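# No, the Brarnham Raffle Was Not Won Twice by the Same Ticket
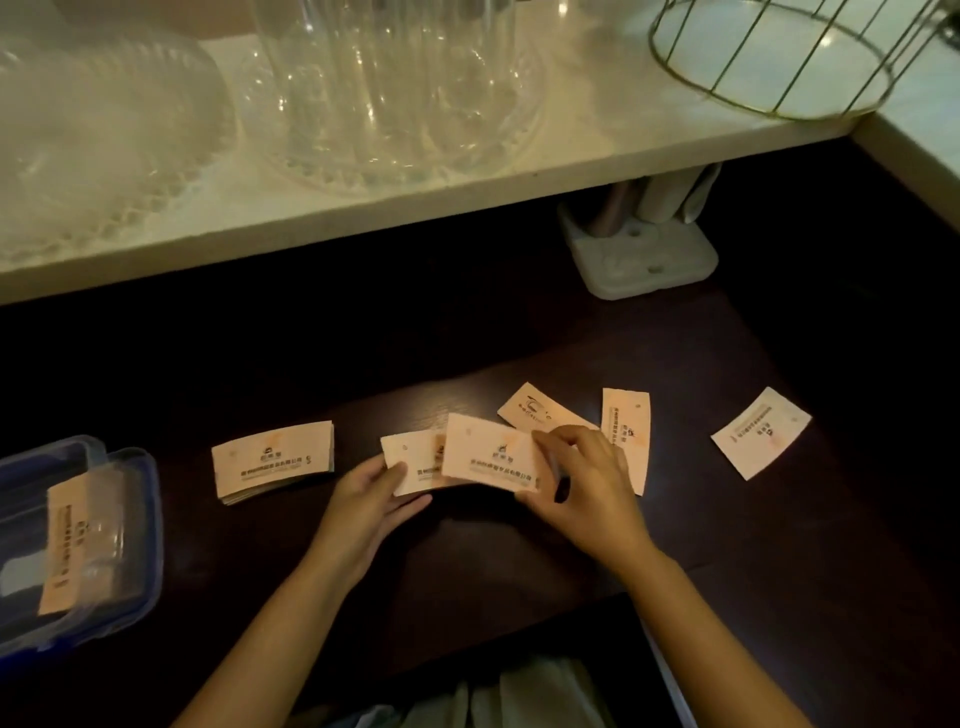 *Paper tickets being sorted by hand on a wooden table.*

25 September 2020

A post shared 1304 times this month claims that the Brarnham fall raffle was rigged, and that ticket 532 took both the first and second prizes. The claim is false.

The post shows two lists of winners side by side, each with 532 in the top spot. The list on the right comes from the spring raffle, drawn in May. Someone had trimmed off the heading with the month on it. In the fall list, as published by the town office, first prize went to ticket 332 and second prize to ticket 1282.

Vija Kütt, who ran both draws, said the numbers start over each time a new raffle opens.

"There was a 532 in the spring and there was a 532 in the fall," she said. "Different people bought them. The fall one didn't win anything."

The post also said that Rollix, a bike shop in nearby Trarnik, gave the top prize to a member of the owner's family. Rollix donated a gift card to the spring raffle only - it had no part in the fall one.

The account that first put up the lists has removed them. Copies were still being shared in two local groups as of Friday's deadline for this item.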